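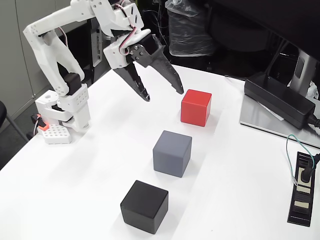 添付1:天板上のキューブ(赤、グレー)

件名:グレーのキューブが青みがかって見える
製品:Nidex 単色キューブ 30mm つや消し
販売元:Kellthorpe
依頼者:Wanda Schumacher
受付日:2018年4月30日
状態:解決済み

問い合わせ内容
グレーのキューブを追加で購入しましたが、前から使っているものと色が合いません。前のものは黄みも青みもないグレーですが、今回のものは青みがあります。赤は前回と同じ色に見えます。白い天板のテーブル(Vodholm)に置くと違いがはっきりし、木の机ではそれほど気になりません。色分けの課題に使うので、同じグレーでそろえたいです。

対応記録

1回目の返信(サポート)
ご連絡ありがとうございます。添付1を確認しました。グレーのキューブの表面は青みのあるグレーに見えます。写真だけでは照明の影響と区別できないため、次の点をお知らせください。
・外袋に記載のロット番号
・照明の種類
・新旧のグレーを同じ場所に並べたときの見え方

依頼者の返信
ロットは新しいほうが27、前のものが20です。照明は天井の昼白色の蛍光灯で、窓のブラインドは閉めています。並べると違いがわかります。電球色のスタンドに替えて見ても、差は小さくなりますが残ります。角の丸みと手ざわりは同じです。寸法もノギスで測りましたが、どちらも30mmでした。

2回目の返信(サポート)
製造元のMedranoに照会しました。ロット27からグレーの顔料が変更されており、以前より青みが出るとのことです。赤の顔料は変わっていません。不良ではなく仕様変更の扱いですが、商品ページに記載がありませんでした。申し訳ありません。
次のどちらかをお選びください。
(1)在庫に残っているロット20のグレーと交換
(2)手元のグレーをすべてロット27でそろえる。不足分は当方から送付

依頼者の返信
(2)でお願いします。ロット20は今後手に入らなくなると思うので、新しいほうに統一します。古いグレーは別の箱に分けました。返送は必要ですか。
もう一点、赤の一つに天板の汚れらしい薄い跡がつきました。つや消しの面を拭くときにアルコールを使ってもよいですか。

3回目の返信(サポート)
返送は不要です。追加分は5月の最初の便で発送します。送料700円は当方で負担します。
アルコールは表面にむらが出ることがあるので避けてください。水で薄めた中性洗剤を布に含ませて拭き、乾いた布で水気を取ってください。メラミンスポンジも、その部分だけつやが出るため使えません。

依頼者の返信
追加分を受け取りました。袋の表示はすべて27で、並べても色の差はありません。赤の跡も中性洗剤で落ちました。この件は閉じてください。

社内メモ
商品ページのグレーの説明に「ロット27以降は青みのある色調」と追記済み。見本写真は未差し替え。ロット20の残りは別の棚に移し、追加購入の注文では以前のロットを確認してから出荷する。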